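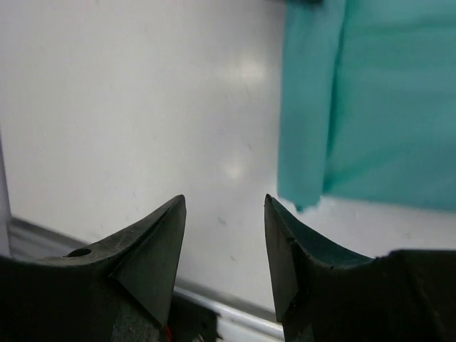
Re: Renmont fingers vs. the Pradness set
Posted by Leidy Chávez, Saturday, 9:40 pm

I'm not ready to call the wedge fingers an upgrade. The cloth numbers look good, but cloth is what a pointed tip ought to be good at, and one teal cloth over a white surface is an easy target for any camera. Look at the ridges too. There are small nicks and chips along the right finger and scuffs on the left one. I'd like to know how many cycles that pair has on it before we order more.

Kai-wen Shek wrote:
> Ran the Renmont fingers on the cloth task, 20 grasps per
> height. They missed 13 fewer than the Pradness pads over
> the whole set. Same arm, same controller. I think we can
> switch and stop testing.

Fewer misses, fine. Was the closing force the same for both? The log I have stops at line 3744 and the force column is blank after 1070, so I can't tell. And were the Pradness pads new? Poonam's pair was pretty worn by June.

I also don't buy "same controller" if the Shih firmware went on between the two runs. Pao-chu, do you remember which day you flashed it?

Please rerun both sets back to back, with a second fabric, and put something rigid in there. If the points still win I'll sign the order.

Leidy

Recent in this list
- Fokia wrist camera: exposure drift
- Spare cable for the second arm (Shuk-fan Yen)
- Pradness pads, glue or screws?

Contact the list owner | Back to top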